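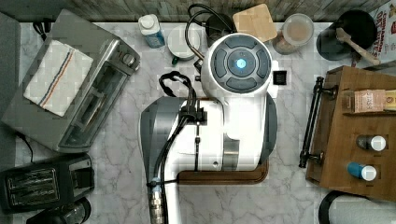
Title slide: robot arm on a marble-patterned countertop, from overhead

Hi everybody, thanks for coming back from lunch. I'm going to talk about what it was like to get a small couch co-op game called Athumani out on a handheld, and mostly about the save system, so if you came for the art talk you want the room next door (go, I won't be hurt!).

Quick intro. I'm Chae-won Woo, I do ports at Clikeo. Soo-ah Shin did the original PC version and she's in the third row, so be nice about the menus.

[next slide]

OK, the starting point. Athumani on PC saved whenever you walked through a door. Lovely and simple, and on a decent drive you never felt it. On the handheld we had a hitch of 391 milliseconds on every single door. In a game that is basically a house full of doors.

Pause here, let them groan.

So we tried the obvious thing first and moved the save to a background thread. The hitch went away and I went home very pleased with myself. Next morning there were 5 bug reports, all the same: put the console to sleep right after a door, wake it up, second player's inventory is gone. We were writing half a file and then trusting it.

[next slide - the file diagram]

What we ship now is 3 slots that rotate. Write to the oldest one, check it, then flip the pointer. If the check fails we keep the old pointer and try again at the next door. Walk through this slowly, people at the practice run got lost at the flip.

Mention Claser! It's our little replay tool, it records button presses and plays them back on a real device all night long. We had it going through doors and hitting sleep at random moments. I can't imagine finding the pointer bug by hand.

[next slide]

Frame rate, briefly. We wanted 60 and we got it everywhere except the greenhouse, where all those see-through leaves pile up. We cut the leaves way down in there and Soo-ah still brings it up.

If time is short skip the greenhouse and go straight to Clilora.

Clilora is the next one, planned for December, and it uses the same save code with hardly any changes. Show the clip, sound on, check the volume first because it was super loud last time.

Questions. Repeat them into the mic for the recording.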